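Isunberg Tea Works, open day
21 March 2021

The ticket said the tour would begin promptly at 11, which in Isunberg means that at 11 a man comes out, looks at the line, and goes back in. We stood in the yard between two pallets of flattened cardboard and a bicycle with no seat. I had a good view of the sign, which listed everything we were forbidden to bring inside. It included glass, chewing gum and perfume. Tea is apparently very easily upset.

I should say that I like tea in the way most people like electricity. I use it all day and have never asked where it comes from. But the works had not opened its doors to the public for years, the bus from Prekanau goes right past the gate, and the ticket was 400, cup included. I have paid more to look at worse.

You start in the hall of sacks. The smell gets you before the guide does, something between a hayloft and an old suitcase, and it stays in your coat until you wash it. The guide had a microphone clipped to her collar and a speaker on her belt, and the two of them did not get along. From what I could make out, the leaf arrives already dried, and the works only sorts, blends and packs it. A woman behind me said "only?" in a tone of great disappointment. I think she had been expecting bushes.

Next comes the blending drum, named Lagman for reasons the guide either skipped or said during a burst of static. It is the size of a small camper and turns at the speed of a person thinking about getting off the couch. We watched it for a good long while. A child asked if it ever goes faster. It does not. The house blend, Letov, spends a whole shift in there, and having now seen the process I feel I owe it an apology for all the times I left the bag in.

Hairnets went on for the next stretch. Mine had a hole in it the size of a plum, which I reported and which was noted. 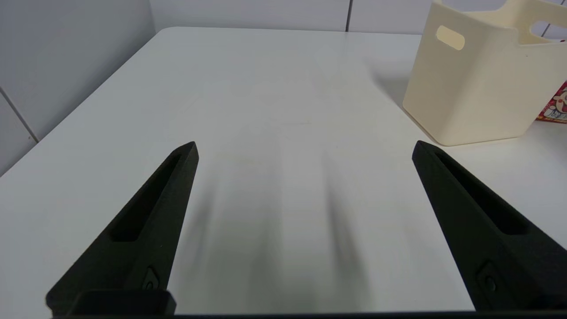
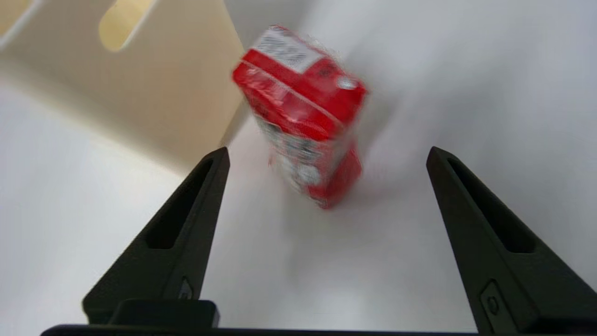

The tasting came after that, and it is the part I would go back for. You get a row of small white cups and a spoon, and you are meant to slurp. The guide slurped first, and through the belt speaker it sounded like a drain clearing. Then she asked us what we noticed. People said "smoke" and "plums" and "a bit of leather," and she nodded at all of it. I said "tea," and she nodded at that too, though not for as long.

There is a museum, if you are willing to call a corridor a museum. It has old scales, a wall of tins, and a visitor book from the days when school groups came through. Someone had gone to the trouble of adding up the signatures and putting the total on a card: 2,766. I read a few pages. Most of the children wrote that they had enjoyed the lunch.

The shop is where the corridor lets you out, and there is no other way to leave. Letov is cheaper here than in town, but only if you buy the large bag, and the large bag is very large. I bought one. It is standing in my kitchen now like a guest who has not mentioned when he's going home.

If you go, wear something warm for the yard and something you don't mind smelling of hay. The restroom is back by the sacks, so use it before Lagman. The bus to Prekanau runs every 2 hours and leaves just as the shop lets you out, so bring a book.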